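Home | Notebook | Entries | Protocols | Parts | Log in

October, Manby cell, bimanual notes

Picked up again on the grasp-timing question. Short version of where we left it: the Iltari policy closes both grippers on soft objects at whatever moment each arm thinks is right, and the two arms disagree. On rigid objects this costs almost nothing. On anything that gives, the first gripper to close drags the object away from the second, and the second closes on air or on a pinch of fabric.

Kamarul's idea was to leave the policy alone and put a gate behind it. Each arm sends its close command as before, but the command is held until the other arm's close probability is over a threshold too. If the other arm doesn't get there within the hold window, the command is released anyway. That last part matters for one-handed tasks, where the second arm never intends to close.

Training set is the same as before, 2,000 teleop demos, no new collection. Checkpoint is the one from the Ruawai run. Nothing retrained. The only thing that changes between conditions is the gate.

9:40. Homed both arms. Right elbow read a little off against the calibration pose, re-zeroed it, fine after that. Checked wrist camera streams, both good. Exposure locked by hand on both, because auto exposure was hunting last time whenever a gripper came near a white object.

10:15. Started soft-object block. Task is a two-sided grasp and lift on the plush, hold for the count, set down. Clutter stays on the floor of the cell during all trials. Object start pose is shuffled by hand between trials from the printed list.
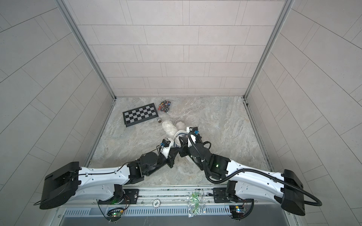
Gate off, 36 trials: 20 good lifts. Most of the failures are the kind described above. In a few the arms closed together but too high on the fur and it slid out during the lift. Those are a grasp height problem and the gate will not help with them, so I am tagging them separately.

11:30. Gate on, same 36 start poses, same order. Stopped after the first few because the hold window was set in control ticks and I had typed it in milliseconds. The arms sat there waiting far too long. Fixed the config, threw those trials out, started the block over from the first pose.

Also changed the config loader so it prints the window in both units at startup. Should have been there from the start.

1:20. Block done. Gate on: 31 good lifts out of 36. Two of the five failures are the high-on-the-fur kind. The other three look like the hold window running out before the second arm was ready, so the first arm closed alone, same as with no gate. I went through the logs for those and the second arm's close probability was climbing in all three. A longer window would probably have caught them.

Do not want to just lengthen it without looking at the one-handed tasks. Any wait we add there is pure delay. Hülya suggested making the window depend on the distance between the two grippers: long when they are close together, near zero when they are far apart. Easy to compute from the joint states. Will try that next.

2:45. Quick sanity check on a rigid object, gate on. No change that I could see in the result, slightly slower to close. Did not run a full block, so not putting a number on it.

3:10. Hülya asked whether the gain could come from the policy getting a few more frames before closing, with the coordination having nothing to do with it. Fair question. The control for this is a fixed delay on each arm with no cross-arm check, delay matched to the average hold time from the gated block. Average hold was 39 ticks. Wrote it up as a third condition, config saved next to the other two.

To do:
- fixed-delay control, same 36 poses
- distance-based window, soft block first, then the one-handed set
- second soft object. One plush is not enough to claim anything about soft objects in general
- ask Satov about replacement finger tips, we are down to the last pair
- move trial tags out of my text file and into the run logs

Kamarul has the cell tomorrow morning. Arms are parked, configs are pushed, the pose list is in the shared folder under manby_soft.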